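Ticket 27: Hand comparison on fridge door task, right arm drops off bus
Opened: 2019-08-04
Status: open, workaround in place
Component: end effector / wrist adapter / Primov controller
Priority: 2

Summary
We are comparing two end effectors for the fridge door work, the Rakier five-finger hand and the Chala gripper. The Rakier hand loses its connection during door contact. The Primov controller reports a timeout on the right arm bus and holds the last commanded position. Power cycling the hand clears it. The arm itself never faults.

Setup
Pramer humanoid, right arm only. Desk next to the fridge left where it is for all runs. Speed limited to 80 percent. Same door approach for both end effectors, with the wrist offset changed to match.

Step 1. Check the hand against a closed door
Moved the Rakier hand up to the upper door and held it there with the fingers flat on the surface and pointing up. Thumb out to the side, above the seam between the doors. Green light on. Left it for 12 minutes with no commands going out and got no timeout. So contact alone does not cause it.
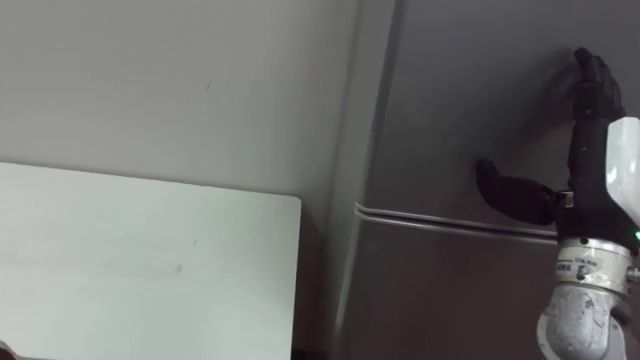
Step 2. Move the arm through its range away from the fridge
Wanted to know if the fault follows arm position. Lowered the arm beside the desk and ran the wrist roll back and forth, then the elbow, then both. Timeout came back on the combined move, always with the wrist near the end of its roll. The elbow alone is fine.

Looked over the cabling after that. The bundle on the upper back has enough slack, and some of it hangs down past the hips. The hand cable is the short one, and it goes tight at the end of the roll. I reseated the connector on the controller side and the fault still came back – less often, but it came back.

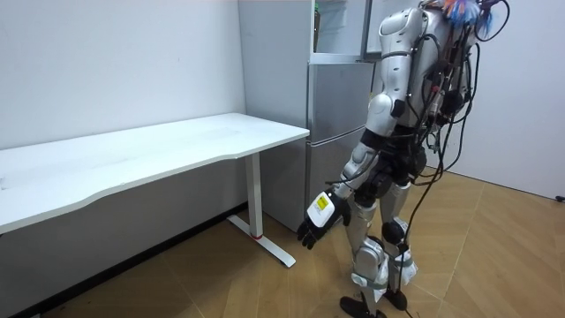

Right arm lowered beside the desk, hand pointing at the floor.

Step 3. Swap to the Chala gripper
Took the hand off at the adapter and fitted the gripper. Changed the tool profile in Primov and restarted the controller. First restart failed with a profile mismatch, because the old payload value was still cached. Deleted the cache file and it came up clean.

Ran 27 door cycles with the gripper. No timeouts. The gripper cable is longer and leaves the arm lower down, so it has room to move with the wrist. Watch the clearance when working near the door bin.

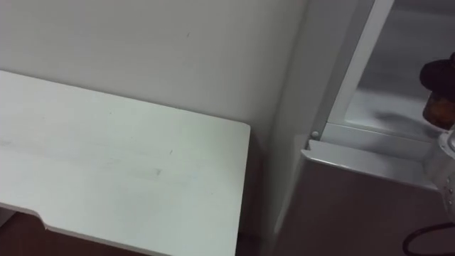
Reach is shorter with the gripper, so the approach pose needs the base closer to the fridge. I have not retuned that yet. Grip force settings are still the defaults.

Findings so far
Fault points to the hand cable or its strain relief. I do not think it is the controller. Cannot rule out the hand's own connector until we try a second cable.

Workaround
Use the Chala gripper for door runs. If you need the Rakier hand, set the wrist roll limit 12 degrees short of the stop.

To do
Longer hand cable requested from Rakier, expected in September.
Repeat Step 2 with the new cable before closing this ticket.
Ask Pramer if the payload cache can be cleared from the menu.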